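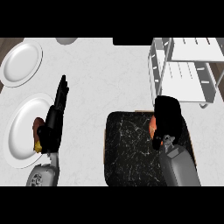
Hand comparisons are the part of this project we get the most mail about, and we love it, so we've gathered the questions that keep coming up. Most of them are about the Jandside kitchen, our simulated counter with two arms, a couple of oval plates, a dark marble cutting board and a white wire dish rack off to the right. It's a great place to try out a multi-fingered hand! It's also a tough place for a camera: look how much of the orange piece the right hand covers when it's holding it over the board, and then imagine being the controller that has to guess where the rest of it is.

Sunday, August 13, 2023
By the Boren bench team

Which controllers are you comparing?

Two so far. Oravec plans a whole reach before the arm moves, and Hendorport corrects as it goes, using whatever the camera gives it. Both drive the same arms and the same hands, so you can swap one for the other in the settings file and leave everything else alone.

How many runs have you done?

876 in the kitchen, split evenly between the two controllers. We'd like to get to 2000 by November, which should be enough to say something about the harder grasps.

So who's winning?

Depends what you care about! Oravec picks up the food and keeps hold of it in 82 percent of its runs. Hendorport is a little behind on that, but it's lovely to watch near the edges of things. It slows down, nudges a finger over, and tries again. Oravec just goes where it said it would go, and if the food has rolled, too bad.

Why fingers, when a parallel gripper could pick up most of this?

A parallel gripper could, and we do keep one as a baseline. We went with fingers mostly out of curiosity, and we've been hooked ever since. Long food lying against a plate rim is a really nice problem for them. Do you come in from the open side, or try to get a fingertip between the food and the rim? The two controllers make different choices here and we still argue about which is better.

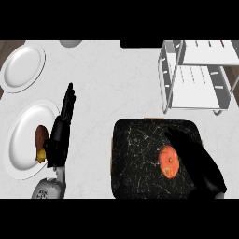 Left hand beside the long piece of food on its plate, right hand close to the orange one on the board.

Where should I put the camera?

Start high, looking down over the counter. You get both hands and the food in one view, and the layout is easy to read. The catch is that the hands get in the way exactly when you need to see. A second camera on the wrist helps Hendorport a lot. Oravec hardly notices it, as it does its looking up front.

Can I change the food?

Yes, please do! The scene file takes any mesh with a mass and a friction value. Round things on the marble board are harder than they look, so give yourself a few practice rounds before you blame the controller.

What computer do I need?

We run 8 copies of the kitchen at once on one desktop graphics card. With a laptop, start with one copy and turn off the shadows.

Will any of this carry over to real arms?

We don't know yet. Friction at the fingertips is our biggest worry, and we're working on a bench test for it now.

Recent items
Setting fingertip friction in the Jandside kitchen
Wrist camera or overhead camera: first notes
Switching from Oravec to Hendorport
Adding your own food meshes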